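Some notes on subletting my apartment for two months and moving in with a sourdough starter that belongs to someone else. A thread.

The starter is named Björklund. Quyên Doãn left it with me along with her houseplants and a laminated card. The card is 217 words long. My lease is shorter.

Björklund eats twice a day. I eat when I remember to. You can already tell which of us runs the household.
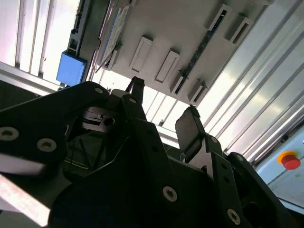

Can you keep a starter in the fridge and feed it less?

Once a week is plenty for a cold one, as long as you let it warm up and feed it a couple of times before you bake. The card has a line on this. The line is "please don't."

Day one I used flour from the corner store. Day two Quyên texted, from another continent, to ask what flour I was using. I have checked the kitchen for informants.

She likes a rye from a mill called Kiltov. It comes in a paper sack with a drawing of a windmill and costs what I used to spend on shoes.

First loaf: 400 grams of flour, a full night of waiting, and a crust you could resole a boot with. I ate it standing up, with a lot of butter, telling myself it was rustic. 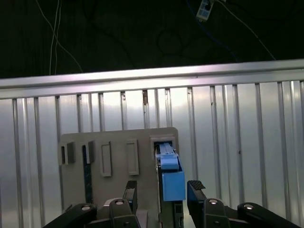
Second loaf was better, in that a knife went in. Everyone online says to watch the dough and forget the clock. I watched the dough. It looked like dough at nine and it looked like dough at eleven.

My neighbor Trí Tăng has baked every weekend since college and recommends "a feel for it." I asked how you get a feel for it. He said around ten years.

I also own a proofing basket now. I went in for a sponge.

Then there's the discard. Every feeding you throw some away, or you become a person who makes crackers. I have made so many crackers. I have left crackers on people's desks.
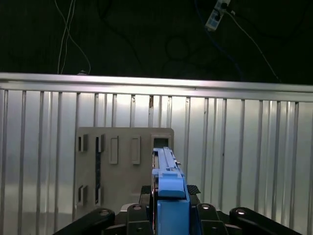
Wouter Wouters writes in to say the crackers were fine but could use salt, and that discard pancakes are the real answer because kids will eat them and so will in-laws.

Wouter, I have tried the pancakes. They're good. Now I have pancakes and crackers and the jar is still full.

Third loaf. I lowered the oven, left the lid on longer, and put an ice cube in the pot like the man in the video. Big open holes! Half my jam went straight through onto the plate.
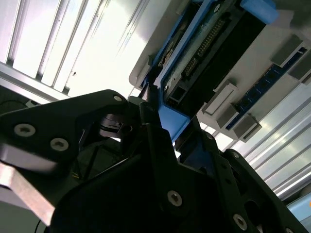 Anyway, Quyên is back in October and wants to know how he's doing. He. I've been saying "it" this whole time and I think he could tell.

I've asked if I can keep a spoonful.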